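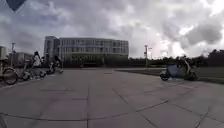 By Arne Ruppert | Product pages | Updated 6 November 2019

Zenen Phone Locker, wall-mounted

The Zenen is a timed storage unit for mobile phones, intended for homes, classrooms and staff rooms where screen use is limited to set hours. Each compartment holds one phone in a case. The door locks when the timer is set and releases when it reaches zero.

Timer range is 5 minutes to 12 hours. The display shows hours and minutes remaining. Programs can be saved for weekdays and weekends, and are kept in memory if the power fails. The unit has no wireless connection and no companion app.
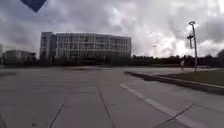
Photo: Droltport / A. Ruppert

Early release: hold both buttons for ten seconds. The door opens and the release is recorded in the counter, which can only be cleared with the key. Households that don't want the counter can turn it off in the setup menu. Phones left inside will still ring at normal volume unless silenced first. The grey foam liner dulls vibration but does not block the signal.

Specifications
Model: Zenen 1481
Compartments: 2
Colour: white or charcoal
Power: mains adaptor, with backup batteries (not supplied)
Keys: 2
Mounting: four screws, masonry or stud wall
Price: $79
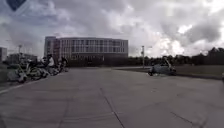 Plaza and offices, overcast.

The Eichhorn charging insert fits all units made since March and is sold separately. It replaces the foam liner and takes one cable per compartment. Older units need the Sovon adaptor plate, fitted behind the rear panel. Disconnect the mains before removing the panel.

Spare keys are ordered by the serial number printed inside the left door. Keep a record of it before mounting.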